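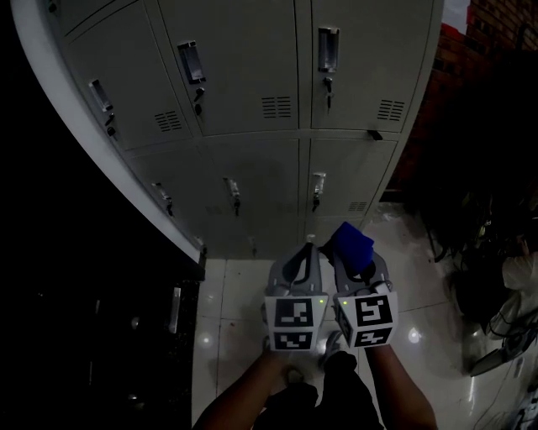
10/19/20

Swim club update, since a few people asked. The Dalgate pool reopens to members in November. Lap lanes first, lessons later.

---

You have to book now. Slots go up the night before and last 45 minutes. Two swimmers to a lane, one at each end.

---

Come with your suit on under your clothes if you can. Showers are rinse only. Lockers are open, and the key stays with you while you swim.

---

Dues are the same as last year. If you paid in the spring, Rakiya Chukwu has you down for a credit. Email her, please don't text.

---

The lane rope fund is at $3,460. We need $200 more to order. Thanks to Ekene Briggs for the bake sale money.

---

Masters group is back with Aminu Okoro coaching. He has 14 signed up and will take more. Bring your own fins and kickboard, the shared bin is gone for now.

---

Kids' lessons: no date yet. I'll post in this thread when Chinyere Effiong hears from the pool office.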